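The Paper Side of a Family

When Bernice Tsikata's mother moved out of the house in Peltville, the furniture went in a morning. The papers took from April until the first frost.

They were in the hall closet, in the sewing table, under the guest bed, and in a suitcase that had not been used for travel since before Bernice was born. There were tax returns and report cards. There was a warranty for a stove that had been hauled away decades earlier, and folded inside it was her grandfather's discharge certificate, which the family had believed lost.

"My brother wanted to rent a dumpster," she says. "If we had, that certificate would be gone, and we never would have known it was there."

Most families reach this point sooner or later. A parent moves to a smaller place, or dies, and somebody has to decide what happens to the paper. Few people have any training for it. They work in the evenings at a kitchen table, tired and often sad, with a trash bag on one side and a vague idea of scanning everything on the other.

Mariama Dankwa has made a living out of that kitchen table. She runs Skedico, a two-person business that helps households sort their records, and she has done it long enough to have opinions about paper clips. She spent the first part of her career in the records office of a county hospital, where the rules were strict and the shelves were full. Families, she found, had the full shelves without the rules.

Her first visit is usually short. She asks to see where the papers are and asks that nothing be moved. People apologize for the mess, and she tells them the mess is useful. Papers that sit together often belong together. A shoebox of receipts may hold the only record of a kitchen addition. A bundle tied with string was tied by someone for a reason, and once the string is cut the reason can be hard to recover.

She writes down where each group was found, then she starts with the boring things. Bank statements, utility bills, insurance notices for cars sold long ago. These make up most of the bulk in most houses, and getting rid of them gives people room to work. She puts anything with an account number in a bag for shredding. She checks with the client's accountant before tax papers go anywhere.

Letters and photographs come last. Dankwa has watched too many people open a letter in the first hour and not get any further that day.

"You sit down and read one and it's dark outside," she says. "There's nothing wrong with that, but you should plan for it."

What remains after the sorting needs somewhere to live, and here people tend to overspend. Archival boxes are worth the money for old photographs and for anything fragile. For the working papers of a household, such as deeds, wills, birth certificates, and medical histories, Dankwa is happy with ordinary office supplies, so long as they close properly and have a place to write on the outside. She gives each subject its own color and keeps to it. House papers go in blue in every home she works on, so that she can find them over the phone.

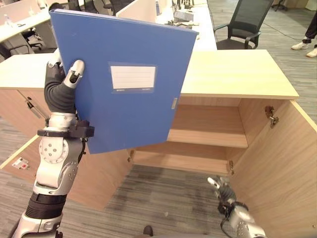
A blue file folder with a label on the front cover. Write the subject and the years covered before anything goes inside.

The label matters more than the container, in her view. "Important papers" is the most common one she finds, and it tells her nothing. "House, Peltville, purchase and repairs" tells her what is inside and what is not. She asks clients to write for a stranger, meaning a niece or a neighbor or a lawyer who may someday have to find one page in a hurry.

Fiifi Osei learned this when his father had a stroke. Osei lives a five-hour drive from his parents, and he got the call at work. His father had kept excellent records, all of them in a system he carried in his head. The folders were marked with single letters. Osei's mother knew that F was for the furnace, but could not say what the others stood for, and the health insurance papers turned out to be under B, for the first name of an agent who had retired.

"It was a very good system for one person," Osei says.

His father recovered enough to explain it. The two of them spent a winter relabeling everything, with the father talking and the son writing. They argued over what counted as a medical expense. Osei says he learned more about his parents' lives in those months than in the 20 years before, much of it from canceled checks. His parents had paid a cousin's rent for a long while and never mentioned it to their children.

Then there is the question of scanning. Nearly everyone Dankwa meets intends to do it. Many have bought a scanner, and some have taken it out of the box. She doesn't discourage them, but she asks that they sort first. A scanned pile is still a pile, and harder to flip through. She also warns against throwing out originals with seals or ink signatures, which offices may still want to see on paper.

Dede Appiah, who teaches an evening class on family history at the Brilari branch library, takes a firmer line. She has seen students arrive with a hard drive that no longer opens, and with discs that nobody in the room has a machine to read. She tells the class to keep paper for whatever they would be sorry to lose, and to treat the digital copy as a spare.

Her students bring in one document each week and talk about it. The choices can be surprising. One man brought a grocery list in his wife's handwriting. A woman brought the lease to her first apartment, with every clause her landlord had crossed out and rewritten in the margins. Another student, whose family had run a shoe store named Fuentealba, brought a ledger of customers who bought on credit. Half the town was in it, and the class spent the whole session on two pages.

Appiah asks the same questions of every item. Who made it? Who kept it, and where? Who else would want a copy? The last one often sends people to the telephone. Family papers tend to end up with whoever had the biggest attic, and cousins may have been looking for years for something that has been sitting under a stack of place mats.

She also asks students to put names on photographs while someone is alive who knows them. A soft pencil on the back is enough, pressed lightly and near the edge. Ballpoint can push through the surface, and sticky notes drop off. If nobody is sure of a name, she has them write the guess with a question mark after it.

Not everything should be kept. Both women are clear about that, and both say it is the part people find hardest. Mansa Arthur, a retired bookkeeper who took Appiah's class last year, had 90 boxes from three generations stored in a rented unit. She was paying every month to keep things she had never looked at. It took her more than a year to get through them.

She kept two boxes. One has the legal papers and one has what she calls the good stuff: letters, a few programs from church concerts, her aunt's recipes with the measurements left out. She offered the rest to relatives. Some school yearbooks went to the library, and what was left was recycled.

"I thought I'd feel guilty," Arthur says. "Mostly I noticed the rent stopped."

There was one thing she regrets. She threw out a box of envelopes after taking out the letters, and only later realized that the postmarks were the only dates her grandmother's letters had. She can put some of them in order from what they say about the weather and who was expecting a baby. The others she has left as they were.

Bernice Tsikata's mother, for her part, was not much interested in the project at first. She told her daughter to do as she liked with it. Then Bernice began bringing a folder along on visits, and her mother began correcting it. The stove, she said, had never worked right. The discharge certificate had been put inside the warranty on purpose, because her husband never threw away a warranty and it would be safe there.

Bernice wrote that down on a sheet of paper and filed it behind the certificate. Her brother has asked for a copy of both. The suitcase is at her house now, and she has yet to go through the lining pocket, where she can feel something flat.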